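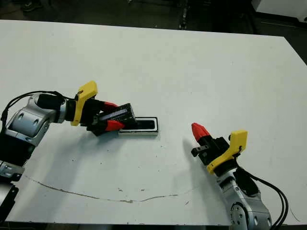
Page 3 of 7

Speaker notes, battery care for rental houses
Thursday, second slot after lunch

Slide 9. Say good afternoon again, people will come in late from the coffee. Thank Manon Bouchard for the microphone. Remind them that questions go at the end, except if I speak too fast, then please raise a hand.

In the first part we looked at how a camera battery gets old. Now I speak about the daily work in the rental room: charging, storage, labels, and what to do when a pack comes back from a customer in bad condition.

Slide 10. Our shelf at Skotetti. We have 328 packs in the rental stock, most of them V-mount, the others gold mount. Two years ago we had no record of cycles. We only had a sticker with the purchase year, and many stickers were gone. Mélanie Gosselin made the first list by hand and I want to say her name here.

Slide 11. Storage level. Do not keep packs full on the shelf for weeks. We store at half charge and we bring them to full the evening before pick-up. Customers sometimes ask why a spare pack is not full - tell them before they ask.

(Pause. Drink water.)

Slide 12. Chargers. We use the four-channel Holtasine in the back room and two small Dudás chargers for travel kits. Show the difference between simultaneous and sequential charging. On a sequential charger the fourth pack waits for a long time, so do not promise it for the same morning. Check the manual of your own model, I cannot speak for all of them.

Slide 13. The table of retired packs. The highest one had 727 cycles and still gave a picture on the monitor, but it dropped under load when the light was connected. We now test every pack with load, never only with the four LEDs on the side. Our limit is 80 percent of the rated capacity. Under this limit the pack goes to the office for testing monitors, and it does not go out to a customer.

Slide 14. Plates and contacts. Wipe the pins with a dry cloth. If a pin is bent, do not push it back with a screwdriver. Ailsa Cowie repairs our plates and she prefers to receive them untouched. Keep a spare plate for each camera type.

Slide 15. Returns. Three words on the form: swollen, hot, dropped. If one is marked, the pack goes in the metal box outside the rental room and Kendra Melnyk gets a message the same day.

If time is short, skip 16 and go directly to air travel on 17. Lorne Després has the printed forms at the door.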